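Vormachen (Robotik)

Vormachen, auch Demonstration oder Programmieren durch Vormachen, bezeichnet in der Robotik das Anlernen einer Aufgabe durch einen Menschen, der die Bewegung selbst ausführt oder den Roboter dabei steuert. Kein Programmcode im engeren Sinn. Aufgezeichnet werden meist Gelenkwinkel, Greiferöffnung und Kamerabilder, daraus wird später ein Modell trainiert.

Verfahren

Zwei Hauptformen. Beim Führen von Hand (kinästhetisches Anlernen) fasst die Person den Arm an und bewegt ihn durch die Aufgabe. Braucht einen nachgiebigen Arm, dafür kaum Einarbeitung. Nachteil: Hände und Unterarme der Person sind oft mit im Bild, was beim Training stört.

Bei der Fernsteuerung (Teleoperation) sitzt oder steht die Person daneben und bedient einen zweiten, kleineren Arm, einen Handregler oder eine Datenbrille. Der Roboter folgt mit geringer Verzögerung. Gefühl für Kräfte fehlt häufig – bei dünnwandigen Gegenständen wie Getränkedosen ein bekanntes Problem. Manche Anlagen geben deshalb die Greifkraft als Vibration zurück.

Mischformen kommen vor, etwa ein von Hand geführter Greifer ganz ohne Arm. 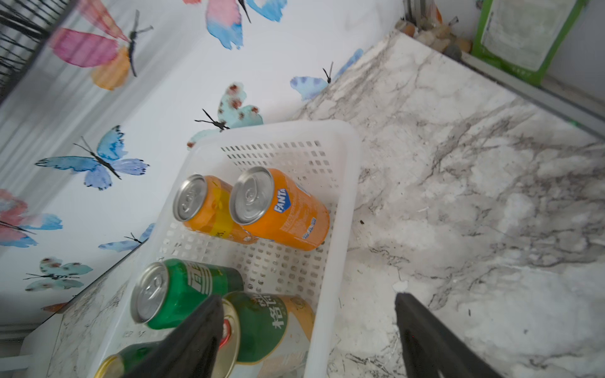
Kenta Yagi

Typische Aufgaben

Greifen und Ablegen, Sortieren, Ein- und Ausräumen. Beliebt sind Körbe mit Dosen: Zylinder rollen, liegen dicht an dicht, der Korbrand ist im Weg. Liegen orange und grüne Dosen zusammen in einem weißen Korb, lässt sich dazu eine Auswahl nach Farbe oder Aufdruck verlangen. Glänzende Deckel und ein gemaserter Untergrund wie Marmor machen die Bildauswertung schwieriger, sind aber näher am Haushalt als eine einfarbige Laborplatte.

Kamera am Handgelenk

Sehr verbreitet, meist ergänzt durch eine feststehende Kamera. Zeigt die Finger und das, was gerade dazwischen kommt. Verdeckung bleibt: Ein Finger über einer Dose nimmt genau dort die Sicht, wo gegriffen werden soll. Der Hintergrund wandert mit jeder Bewegung, Wanddekor und Fensterrahmen landen also ebenfalls in den Daten.

Umfang und Qualität

Stark unterschiedlich. Die Sammlung Narent umfasst 502 Durchgänge einer einzigen Aufgabe, Mivum über 3000, verteilt auf 16 Aufgaben. Parveen Cassim und Tahsin Mridha verglichen beide und fanden, dass 280 sauber ausgeführte Durchgänge bessere Ergebnisse bringen können als der volle Bestand mit allen Fehlgriffen und Pausen. Umstritten, weil abgebrochene Versuche dem Modell auch das Korrigieren bebringen. Dilani Patwary schlägt vor, sie getrennt zu kennzeichen und erst spät im Training dazuzunehmen.

Siehe auch

Teleoperation, Nachahmungslernen, Greifplanung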